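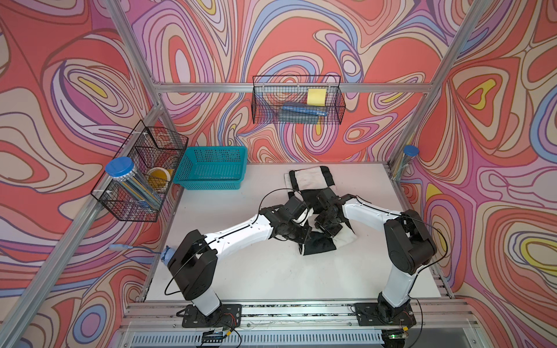

首页 分类索引 居家与工坊 最近更新 投稿须知 登录
搜索 请输入词条名称 搜索本站

桌面工位收纳

桌面工位收纳,指在一张工作台面及其周围的竖直面上,对小件文具、工具、容器和织物进行分置、取用与归位的方法。该名称多用于手工室、学校劳技教室、裁剪间和家庭书房,与以柜体为主的房间收纳相区别。工位收纳的对象体积较小,使用频繁,存放位置一般不超出坐姿或站姿下手臂可及的范围。

本词条主要叙述带围挡的台面,即台面的后侧和左右两侧立有挡板或墙面的形式。四面敞开的中央岛式工作台,其收纳方式另见“岛台”条。

名称与沿革

“工位”一词原用于车间,指一名操作者完成某道工序所占的位置。手工教学引入该词后,含义渐宽,凡一人一桌、物品自成一套者均可称工位。与之相关的旧称有“案头”“台面”“活计桌”等,其中“活计桌”多见于缝纫行业,至今在部分裁缝铺中仍有使用。

早期的案头收纳以抽屉和笔筒为主。抽屉可防尘,但须停下手中的工作方能开启,台面上铺有布料或纸张时尤为不便。金属网篮普及后,原先收在抽屉中的零件逐步移至竖直面上,台面得以腾出。Burkico编印的《小型工作室布置手册》将这一变化称为“上墙”,该说法后来为若干教学单位所沿用。

Giáp手工学校在九月开学前的教室整修中采用了三面围挡的台面,并以横杆悬挂网篮,取代了原有的双层抽屉。该校教师Định Lã在内部讲义中记述了改造经过,所附尺寸表为后来的同类教室所参考。

构成

一、台面

台面通常为平整的浅色板材。白色台面便于辨认细线、碎屑和深色小件,缺点是划痕和污迹较为明显。裁剪、粘贴类工作多在台面上加铺垫板;折叠、拣选类工作则直接在台面上进行。

台面深度与围挡的位置有关。Định Lã的讲义以800毫米为学生用台面的宽度,以400毫米为后挡板的最低高度,低于此数则横杆与台面之间的净空不足,较高的瓶罐难以放入。

二、围挡

围挡起遮蔽、支承和划分空间的作用。常见做法是以铝型材作立柱和横梁,在其间安装板材,板面可涂饰,也可裱糊墙纸。

墙纸的选择历来有两种意见。一种主张素色,认为背景单纯有利于辨认物品;另一种主张使用图案,认为工位可借此相互区别,使用者也较易记住各件物品的位置。采用波纹、漩涡一类大幅曲线图案时,挂篮以黑色等单一颜色为宜,篮体轮廓在花色背景前较易分辨。细小的浅色物品则应放入带有彩色盖子的容器,以盖子的颜色作为识别标志。

三、横杆与挂篮

横杆一般固定在后挡板的中部略上,两端与立柱相接。挂篮以挂钩、卡扣或螺栓安装,按形制可分为两类:

浅篮。长方形,深度小,适于放置便笺、马克笔、尺子等扁平或细长的物件。便笺本宜立放,倚靠篮的一端,使纸面朝外;笔类横放于篮底。浅篮不宜叠放物品,下层物件取用困难。

深篮。篮身较高,近似箱形,适于放置瓶罐、胶带卷和成束的杆状物。深篮多装在侧面,靠近立柱,以减少对后挡板的负荷。装有较重物品的深篮须有不少于两个固定点。

金属丝网的孔眼大小影响收纳范围。孔眼过大时,笔尖、针、细棒等易穿出网外,可在篮底衬一层硬纸,或先将这类物件装入罐内再行放置。

四、瓶、罐与管

透明塑料瓶罐用于存放成束的细棒、铅笔、棉签、竹签等。其优点在于不必开盖即可知其内容与余量。旋盖式适于存放时间较长的材料,按盖式适于频繁取用。

存放长度不一的杆状物时,应以最长者确定容器高度。数量较少的细棒可改用直径较小的长管,以免倾倒后散乱。长管宜靠墙立放,或以弹性夹固定于侧挡板。

同一工位内的容器,盖子颜色一般取一至两种。Grundum系列的教学用容器以蓝盖区分长件与短件,浅蓝为短,深蓝为长;其他系列无统一规定,使用单位可自行约定。

五、胶带

胶带卷可平放、立放或穿杆悬挂。放入深篮者,应使卷芯朝外,便于手指伸入取出。胶带切口须折回一小段,形成拉头。长期置于日照处的胶带会渗胶,与纸制品接触后留下黄斑,宜与便笺分篮存放。

六、台面盒与周转筐

除壁挂部分外,台面上通常保留一只敞口塑料筐,作为待归位物品的暂放处,称周转筐。周转筐的侧壁多带孔格,重量轻,便于清洗。其位置以台面后侧的角落为宜,避开双手活动的区域。惯用右手者多置于左后角,惯用左手者相反。

周转筐在每次工作结束时应清空。筐内物品如连续数日未被归位,说明该物品缺少固定位置,应为其另行指定挂篮或容器。

织物的台面处理

手工室和家庭工位经常需要在台面上展开、折叠小件织物,包括擦布、垫布、毛绒面料和玩偶用布。织物柔软且无固定形状,在收纳工作中自成一类,处理次序一般为清台、铺展、辨边、折叠、归位。

清台指移开台面中部的硬质物件,并扫去碎屑。毛绒织物容易粘附线头和纸屑,清台不彻底时,碎屑会随折叠进入夹层。

铺展时应先找到织物的外缘。揉成一团的织物,其露出部分往往是中段的褶皱,若直接提起,重心下垂,反而使内层绞得更紧。较妥当的做法是寻找突出的尖角,捏住后缓慢向外牵引,待相邻的第二个角露出,再以另一只手按住台面一侧的布边。

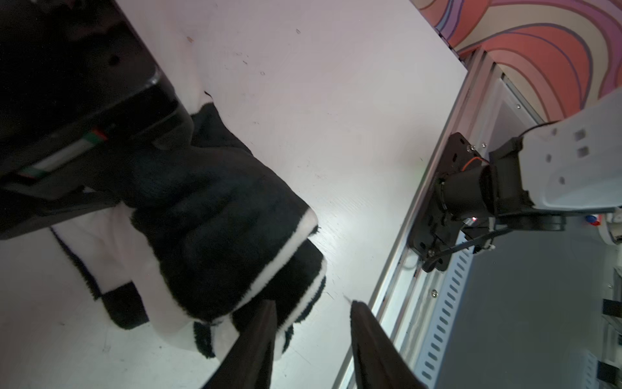
黑白两色的毛绒织物在辨边上有其特殊之处。黑色绒面吸光,层与层之间的阴影不易察觉,两层叠合处常被误认为一层。此时可借助白色条纹:条纹连续者多属同一层,条纹中断或错位者,其间多有折线。绒毛蓬松的一侧轮廓模糊,捏取时应越过绒毛,触及底布后再行施力,以免只扯住绒尖而布身不动。

深色绒布在白色台面上会留下短绒和细线,工作结束后可用胶带粘取。短绒若与台面原有的细小污迹混在一起,应先粘除绒毛,再以湿布擦拭,次序颠倒则湿绒结团,较难清理。

折叠毛绒织物以宽松为原则。压得过紧会使绒面倒伏,恢复需时较长。常用的有以下三种折法:

对折法,取两条短边相合,适于尺寸小而厚的布件。
三折法,将两端依次向中央折入,折后宽度与浅筐宽度相当,适于竖直插放。
卷折法,先对折再自一端卷起,适于薄绒布,厚绒布卷后直径过大,不宜采用。

织物折好后,一般不放入金属网篮。丝网的断头和焊点可能勾出绒纱,且绒面易积灰。宜放入塑料筐或布袋,单独存放。

布置原则

Sơn Hầu与Lachlan Skinner合编的教材《台面与竖面》将工位布置归纳为就近、可见和定位,此后的论述多以此为基础。

就近,指物品按使用频度由近及远排列。正前方的后挡板最易触及,留给每次工作都要用到的便笺和笔;左右两侧次之,用于瓶罐和胶带;立柱外侧及台面以下存放备用品。

可见,指物品放置后无须翻动即可辨认。透明容器、网篮和敞口筐均为实现这一要求的手段。可见的要求与防尘的要求有所抵触,灰尘较多的环境应适当增加带盖容器的比例。

定位,指每件物品有唯一的归还位置。教材主张以物品的轮廓贴纸标示位置,部分学校改用文字标签。对尚不识字的儿童,以颜色标示较为通行。

教材还提出,一个工位的常用物品以18件为限,超过者应分出一部分移入公共柜。这一限额在不同工种中的适用性存有争议。Giang Cao在书评中指出,裁缝工位仅划粉和压脚两类便可能占去半数,硬性规定件数会使操作者频繁离座;她建议以挂篮的容积代替件数作为控制指标。

检查与维护

挂篮的固定件应定期检查。塑料卡扣在反复取挂后会松动,表现为篮体前倾,篮中瓶罐随之歪斜。发现前倾时应先取出瓶罐,再更换卡扣,不宜在负重状态下强行压紧。

铝型材立柱的接缝容易积灰,可用扁头软刷清理。裱有墙纸的挡板不宜用水擦洗,沾污处以干橡皮轻擦;墙纸边缘翘起时,应及时补胶,避免与挂篮边框摩擦而撕裂。

白色台面上的笔迹和胶痕,按材质选用清洁剂,首次使用前须在不显眼处试擦。台面出现较深的划痕后,绒布和丝织物容易被勾挂,应更换面板或加铺垫布。

瓶罐每隔一段时间应倒空清洗,晾干后方可装入木质或竹质细棒。盖内残留水汽会使细棒发霉,成束存放时霉斑常自中央开始,外观不易发觉。

安全事项

供儿童使用的工位,挂篮下缘与外角须加护套。尖头细棒应尖端朝下放入罐中。侧面深篮的外沿不应超出台面前缘,以免通行时碰撞。玻璃容器不用于壁挂部分。

相关词条

洞洞板 笔筒 岛台 周转筐 毛绒织物 裁剪台 标签

参考文献

Định Lã:《三面围挡台面的改造与尺寸》,Giáp手工学校内部讲义。
Sơn Hầu、Lachlan Skinner:《台面与竖面》,劳技教室布置教材。
Giang Cao:《件数还是容积:评〈台面与竖面〉》。
Burkico:《小型工作室布置手册》。

本词条由Carnulo生活百科编辑部整理,责任编辑Selma Jurić。最后修订:2024年7月16日。浏览 2,849 次

读者评论

针线盒里的猫
绒布那一段很有用。我一直是拎起来抖,难怪越抖越乱。请问仿兔毛的料子也可以三折吗,还是挂着好?

老周木工
后挡板最低高度那一条,建议注明是从台面量起还是从横杆量起。我按台面量的,装完发现高罐子刚好能放进去,再高一点就顶杆了。

阿绵
回复 针线盒里的猫:长毛的我都挂着,短毛的三折没问题,注意别往上压东西。

wuwu_07
我们教室的胶带全放在一个篮子里,夏天粘成一坨……准备照这里写的分篮。另外“岛台”那个词条点进去是空白的,麻烦编辑看一下。

南窗
支持Giang Cao的意见,做衣服的限不了件数。光是不同颜色的线我就摆了两排。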